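Subject: Re: [Rakatlow strings] Buzz on the low G after a neck reset

Hi Marwa, and hello to everyone else who has been following along,

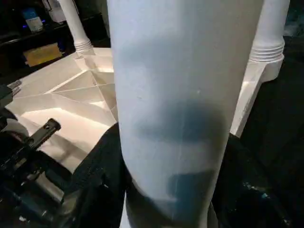 I was so glad to see your message come through, and sorry to be slow in answering. January is always when people pull their mandolins out of the closet and find that the dry air has been at them, so my bench has been full and my email hasn't had much attention.

On January 's trouble spots, Marwa Abdel Rahman wrote:

> Hello all. My old Gasis flat-top mandolin came back from a neck reset
> and it plays beautifully up to the fifth fret, but the low G buzzes
> when I play it open. Fretted notes are clean. The shop quoted me 800
> for a full refret and I can't see how that would fix an open string.
> Am I missing something? I've had the new strings on for 3 weeks.

No, I don't think you're missing anything. If the fretted notes ring clean and only the open string buzzes, I would look at the nut long before I let anyone pull a single fret. When a neck is reset the angle of the strings changes a little, and a slot that was just barely high enough before can end up too low, or the string can sit on the wrong part of it and rattle.

You can check this at the kitchen table. Press the G down just behind the second fret – not hard, only enough to hold it there – and look at the gap between the string and the top of the first fret. You want to see a sliver of daylight. Then let go and look at the same place with the string open. If the string is nearly lying on the first fret, there's your buzz.

A slip of paper under the string in the nut slot will tell you the rest. If the buzz goes away with the paper in, the slot is too deep or too wide. I did this on my Broltine octave last winter and played it that way for a month, paper and all, before I got up the nerve to cut a new nut. It took me some 30 minutes of filing and most of an afternoon of stopping to worry about it, with a pot of tea going cold beside me!

If you'd like somebody else to do it, the fellow at Ackah charged a friend of mine 60 for a bone nut, fitted and slotted, and she has been very pleased with it. I'd ask him to keep your old one in a little bag for you.

One more thought, Marwa: do check that the tuner bushings are snug. A loose one can sing along with one note and no other, and I have chased that particular sound all over an instrument more than once.

Let us know what you find, and give that old Gasis a strum from me.

Warmly,
Elsie Rutherford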